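Speaker notes, Trutdale evening talk, 2020-01-09
Throwing things away: a talk in 22 slides (cut to 12 if the heating fails again)

Slide 1. Wait for the coats. Say good evening. Do not mention the biscuits, they will go at once.

Slide 2. Start with my kitchen drawer. It held 8 phone chargers, and I own one phone. Pause here. Someone in the second row will look guilty.

Slide 4. Why we keep stuff. The main reason is that we paid for it. The Plinder bread machine cost me a week's wages, made one loaf, and then lived on my counter for six years like a retired uncle. Ask for a show of hands on bread machines.

Slide 5. Old cloths, T-shirts, towels with holes. Everybody has a rag bag, and the rag bag has never once gotten smaller. Go slowly, this one hits home.
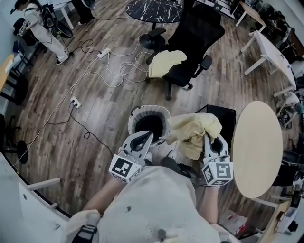

How many rags does a house need?
As many as fit in one shoebox. Once the lid won't close, the oldest one goes.

Slide 7. Paper. I kept every Skasus electric bill back to my first apartment. Read the 2003 one aloud if the room is with me. Skip if not.

Slide 9. The Obura move. 2,000 miles with a box marked MISC, which I still haven't opened. Admit this before somebody asks.

Slide 10. Gifts. Tread carefully, my sister-in-law may be in the room. The vase slide is optional.

Slide 12. Homework: one drawer by April. Take questions, then stack the chairs.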